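Skasier adds simulated bedrooms to its grasping data project

Skasier, a small robotics software firm, said Wednesday, July 10, 2024, that it has begun collecting grasping examples in simulated homes, a change from the plain tabletops it used for its first round of data.

The new set covers household items left where people tend to leave them, on beds, chairs and shelves. It will be used to train a system that picks up an object it has not handled before and puts it somewhere else on request. The company has 626 object models ready for the work, including toys, phones, kitchen tools and small electronics, and 280 room layouts to place them in.

Aušra Kļaviņa, who leads the data team, said the tabletop examples produced a model that did well on tabletops and poorly almost everywhere else.

“It had learned a lot about gray tables,” Kļaviņa said. “You put the same cup on a blanket and it would hesitate, or reach for a fold in the cloth. We had given it very little reason to know the difference.”

Bedrooms came first on the list. Pale bedding shows strong shadows, and shadows were one of the things the earlier model confused with objects. Thin and pointed shapes gave it trouble as well, and the team has put more of those into the new set: model planes, scissors, hair clips, pens.

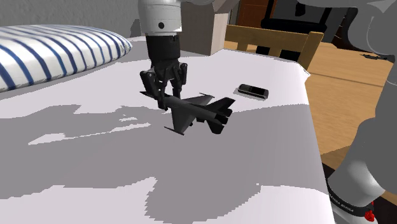

Each example starts with a short written instruction naming one object. An operator then guides the simulated arm through the grasp using a hand controller, and the software logs the joint positions, the opening of the gripper and the camera views at every step. If the object slips or the arm bumps something else, the attempt is kept but marked as failed. Kļaviņa said the failed attempts are used in training a separate part of the system that judges whether a grasp is likely to hold.

The operators work out of the company's office on Prondley Street in shifts. An operator does three practice rooms before any recordings count, and every finished example is checked by a second person.

Lighting is changed between attempts. The sun may come from a window on one side in one recording and from overhead in the next, and objects are turned to a new angle each time. The rooms themselves were built by Mumley, a design studio that has made interiors for video games. Its artists were asked to leave them a little untidy.

“Their first rooms looked like a furniture catalog,” Kļaviņa said. “We sent them back and asked for clutter.”

Simulation has limits that the company acknowledges. Cloth is the main one. The bedding in the current rooms behaves as a mostly firm surface, so a gripper that presses into it does not sink the way it would on a real mattress. Skasier plans to deal with that by adding a smaller number of recordings from real arms, made in a test apartment run by Grigaitė, a research contractor. Seven object types will be repeated there under matching conditions so the two kinds of data can be compared.

Grigaitė will start its part in September. The contractor will also report on how often a model trained only on simulated rooms can complete the same task in the apartment — a figure Skasier has not yet measured for bedrooms.

The company has not decided how much of the data it will release. Kļaviņa said the tabletop set is likely to be made public first, with the written instructions included, and that the room layouts depend on an agreement with Mumley that is still being worked out.

Kitchens are next, followed by entryways and home offices.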